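Steltis Nokine - trajectory tooling for handheld gripper demos

Products > Software > Data and perception > Nokine

Version 2.70 - February build

Nokine takes footage from a handheld gripper and gives you back camera paths, finger opening and clean episode cuts your training code can read. Runs on your own machine. No cloud account, no upload.

In stock as a download. License key comes by email, usually same day.

What it does

Camera pose from wide-angle video plus IMU. Finger gap per frame, read off the tips. Episode splitting. Mask for the tool body so it never ends up as a feature in the map. Export to the usual array formats, or straight to Darko if you use it for policy training.

Most of the work is in tracking. Fisheye video from a gripper held at chest height is rough on a tracker: the tool fills the bottom of the view, people drift in and out, and the background is whatever building you happen to be in. Nokine was written for that from the start. Earlier versions (1.x) borrowed a drone tracker and it showed.

Tracking in plain buildings

White walls, steel doors, slatted ceilings. Bad news for feature matching. Steel is the worst of it, a reflected lamp looks like a perfectly good corner until you take a step and it slides the wrong way. Nokine 2 scores every feature for how well it agrees with the IMU and drops the ones that move like reflections. Switches, signs, tape edges, door frames all get picked up and kept longer.

Repeated patterns (slats, tiles, carpet squares) go in a separate pool. They can refine a pose but they can't start one. Fewer jumps that way.

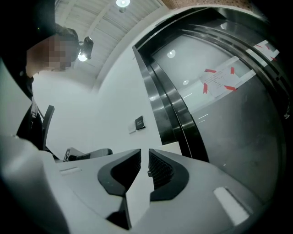 Handheld view near an elevator. Lamp reflections on the doors, taped paper signs, tool body across the lower half.

The tool mask loads from a profile. One profile per gripper body, and you only make it once - hold the tool up against anything bright, open and close the fingers, save. Fingers are masked seperately from the housing so the gap reader can still use them. If you swap pads, redo the finger part only.

Lens model is full fisheye with the dark rim included. No need to crop first. Please don't crop first, it throws off the calibration and we get a support ticket.

Faces

Face blur is built in and on by default. Runs before anything is written to disk, so the stored episodes and the previews both carry it. Blurred areas are left out of tracking. You can set block size. You can also turn it off per project, needs the admin password.

Planning side

Nokine is not a planner but it checks paths against one. Load your arm description, pick a base position, and every episode gets a reach check: green if the arm can follow, amber if it can with a speed cut, red if it can't. Saves finding out after training. Base position can be searched automatically, takes a while on big sets.

Joint limits, speed limits and self-collision are covered. Collision with the room is not, you need a scene model for that and Nokine doesn't build one. Map points are too sparse, don't try to use them as obstacles.

Screens

Timeline view with video, gap curve and path side by side. Drag to trim. Press L to flag lost tracking, the software flags its own too but an operator catches things. Batch view lists all episodes with pass, check or fail. Sort by any column. Filter on operator, site, tool.

There's a command line version as well, same engine, no windows. Comes with the license.

Specs

Input: MP4 video with embedded IMU, or video plus a separate IMU log
Lens: fisheye or standard, one calibration file per camera
Output: pose, gap, timestamps, mask, preview video
Two tools at once: yes, shared map, needs both clocks synced
Max episodes per project: 1,208 tested, no hard limit
Download size: 363 MB
Scripting: Python
Runs on: Linux, Windows. Mac for viewing only
GPU: wanted for masks and blur, tracking itself is CPU

What's in the download

Installer
Command line tool
Calibration board as a PDF (print at 100%, mount it on something flat)
2 sample projects
Profile maker
Manual, also as a PDF

Not included: gripper, camera, mounts. See Hardware. The Larnness printed mount fits most action cameras and has its profile already in Nokine, so you can skip the profile step.

New in this build

Reflection scoring reworked, less drift near metal and glass
Gap reader copes with dark pads on dark mechanisms now, was losing the edge in low light
Labels and stickers on the housing no longer leak out of the mask
Batch view remembers column order
Fixed: export hung if an episode had zero frames left after triming
Fixed: amber reach checks showed green in the summary

Known issues

Riding in an elevator still breaks tracking. The IMU says up, the video says standing still. Stop the recording before you get in, start a new one when you're out. Working on it.

Long stretches facing one blank wall will lose the map. Turn slowly, keep an edge or a sign in view.

Rolling shutter correction is off by default on 60 fps footage, switch it on under Camera if paths look wavy.

Licensing

Per seat, floating or fixed. One year of updates, after that the version you have keeps working. Schools and universities pay half, write from a school address. Trial is 70 episodes, full features, no watermark, export included. Trial projects open in the paid version, nothing to redo.

Upgrade from 1.x is free if you bought Darko with it. Old projects need re-tracking, the maps are not compatible. Keep the raw video!

Related

Darko - policy training and replay
Larnness mount - printed camera mount for handheld tools
Calibration board, rigid, large
Support and manual downloads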